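# Grabowska Modular Reading Room Shelving

The Grabowska series is a freestanding shelving system for school libraries, public reading rooms and small archives. It is supplied by Fusico to institutional customers and is sold in full bays only. Individual shelves and uprights are available as replacement parts to registered owners.

## General description

Each bay consists of two uprights, a base plinth, a top rail and five adjustable shelves. Bays may be used singly or joined in a run. A joined run shares its intermediate uprights, and the order should state the number of starter bays and the number of add-on bays separately.

The series was revised in January 2020. Bays made before the revision use a narrower shelf clip — owners who wish to extend an older run should request the Natex adapter clip when ordering. Old and new uprights should not be joined directly.

## Dimensions and loading

| Item | Value |
|---|---|
| Overall height | 1,813 mm |
| Height to underside of top shelf | 1,549 mm |
| Width of shelf | 700 mm |
| Maximum load per shelf, evenly spread | 90 kg |

Shelf positions are set by hand and require no tools. The lowest shelf is fixed to the plinth and carries the same load as the others. Bound newspapers, atlases and other oversize volumes should be placed on the two lowest shelves.

## Finish

Uprights and shelves are powder coated in stone, slate or ivory. End panels are offered in the same colors or in oak veneer. Customers matching an existing room are advised to request a color chip, as printed samples do not show the finish accurately. Mixed colors within one order are accepted if each run is listed on its own line.

## Placement

The floor must be level and able to carry the full weight of a loaded run. Where a floor is uneven, the leveling feet under the plinth allow a small correction. Single-sided bays must be fixed to a wall with the brackets supplied. Double-sided bays may stand in open floor space, but runs of more than three require the Preltus cross-tie kit, ordered separately.

Aisle widths are governed by local building and accessibility rules. Fusico does not approve floor plans, although Anel Hlongwane of the planning desk will comment on a draft layout when one is sent with the inquiry. 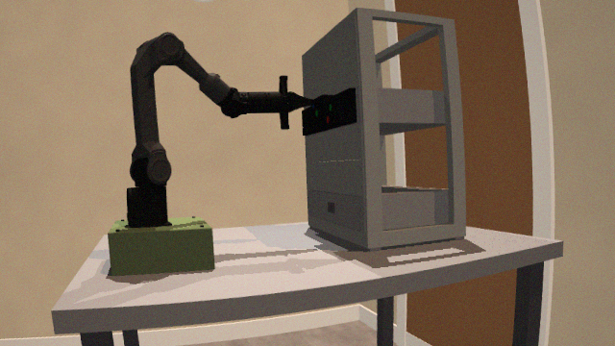
## Accessories

The following items fit all bays made since the revision:

- sliding book support, wire or plate
- sloped display shelf for periodicals
- label holder, clip-on, for shelf edges
- end panel with sign frame
- lockable glazed door, single-sided bays only

The glazed door reduces usable shelf depth slightly and cannot be combined with the sloped display shelf.

## Care and ordering

Surfaces should be wiped with a damp cloth and mild soap. Solvent cleaners will dull the coating and are excluded from the warranty. Wall brackets should be inspected every March, or at the annual stock check if one is held.

Orders are accepted in writing on institutional letterhead. Assembly is available as a separate service — requests for assembly and questions about older bays should be addressed to Tadeusz Zieliński, Institutional Sales, Fusico.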